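Gripper lets go of part after a protective stop, and only sometimes

Posted by Poppy Sedgwick in Small Arms and Cobots
Jun 4, 2018
Tags: gripper, protective stop, dropped part, two-arm cell

We run a two-arm cell at Tevness, handling spectacle frames between a tray and an inspection jig. The white arm on the left does the jig end, the other one on the right does the picking with a two-finger parallel gripper. It has behaved well enough for long enough that I'd stopped watching it, which was my first mistake.

Last week the right arm picked up a pair of glasses, got most of the way over, and threw a protective stop. Fine, it does that. I walked over, cleared the stop on the pendant, and the gripper opened. All by itself, with the arm a good way up. The glasses dropped to the table, bounced in a way I would have called cheerful if I weren't paying for them, and finished up on the floor.

The maddening part is that I can't make it do it on demand. I've forced the stop by hand (leaning on the arm, then the stop button, then leaning on it with more feeling) and most times the fingers stay shut, as they should. Then it'll do it again when I've got a coffee in the other hand.

What I've tried so far:

Swapped the fingertip pads. No change, though the new ones look very smart.
Turned the grip force up, then down again when a frame started to bend.
Reseated the connector on the gripper. It felt snug to begin with.
Reloaded last month's program. Same thing.

The log says "tool comm lost" some of the times and nothing whatsoever the other times. Counter on the pendant says 199 cycles since the last drop, so it is presumably saving up.

Has anyone seen this? My boss's theory is that the robot is tired.

Gaurav Pal

Check that the gripper is tightened up properly. Also could be the firmware. We had a different brand and it was the air supply.

Poppy Sedgwick (original poster)

It's electric, there's no air. Firmware is whatever it came with, so I'll look at that. Thanks.

Lorraine Pearce
Marked as helpful by the original poster

I've had this one, and I'd put money on two separate faults taking turns, which would explain why you can't pin it down.

First, the "tool comm lost" drops. Look at the cable and not the connector. Ours felt snug too. The trouble was in the loop behind it, where the cable hung down under the gripper and got a small tug every time the wrist rolled past a certain angle. The conductor had broken inside the jacket and the outside looked brand new. Put the arm in the pose where it stopped, get a meter on the cable, and wiggle it gently near each end. If the reading jumps about, you've got it. Do that with the power off and locked out, please. I say this as someone who has been hit on the ear by a wrist joint moving at what the manual calls reduced speed.

Second, the drops with nothing in the log. When your gripper loses power and gets it back, it may run its own start-up routine, and on plenty of electric grippers that means opening all the way to find its zero. It has no idea it's holding anything. Whether it loses power in a stop depends on which kind of stop it was. On our cell at Bradunden a protective stop left the tool powered and an emergency stop killed it. So pressing one button gave you a drop and leaning on the arm didn't, and for a month we all blamed whoever was on shift.

I'd do these in order:

Write down which stop it was, every time, before you touch anything. A bit of paper taped to the pendant is plenty.
Find where the activate command sits in your program. If it's in the startup block, and the block runs again on restart, there's your opening gripper.
Put a check ahead of it, so that if the fingers are closed on something the program waits and asks you.
Teach yourselves to jog the part down to the table before clearing the stop, if the arm will let you. If it won't, hold off and get a soft tray under it first.

I keep a picture from our bench for new starters, because they all assume a part will land tidily somewhere under where it was let go.

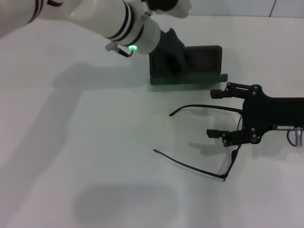 Gripper on the right, glasses lying on the table at the fingers.

That's the height I like for this work: fingers down near the table, so if it does let go, the part has nowhere much to fall. We used to carry parts across at chest height for reasons known only to the man who wrote the program. Lowering the travel path cost us very little time per cycle and I would have paid more.

One more thing, and I'll sound like somebody's aunt. A gripper that opens when it wasn't told to can also close when it wasn't told to. Keep your fingers out from between its fingers until you've found the cause. Glasses are cheap next to a thumbnail.

Poppy Sedgwick (original poster)

Well, that's my afternoon gone, and thank you. The activate command is in the startup block. I didn't put it there, but I've looked at the file history and I'm afraid I did put it there.

Will go after the cable tomorrow. Paper is taped to the pendant.

Roman Czarnecka

Agree with most of Lorraine's answer but not the order. Do the cable first. If you add the check to the program while the cable is still dodgy, the check reads the finger position over that same cable, and when it drops out you could get a stale value saying the fingers are open and empty. Then your program activates the gripper with total confidence and you're back on the floor with a dustpan.

Also leave some slack when you refit it. People cable-tie the thing down hard at the wrist so it looks neat in front of visitors, then wonder why it lasts until July. Roll the last joint to both ends of its travel by hand before you snip the ties.

If the cable tests fine, swap the whole gripper with a spare for 3 days and see whether the fault moves with it. No spare? Ask your supplier nicely. Ours at Erkden lent us one and then forgot, and I've been careful not to remind them.

Poppy Sedgwick (original poster)

Cable it was, or half of it was. The meter jumped all over the place when I bent it 5 cm from the connector. New one is on order. I've moved the activate command and written the check, but it stays commented out until the cable's on, as per Roman.

My boss has asked whether the robot feels better now. I said it was resting.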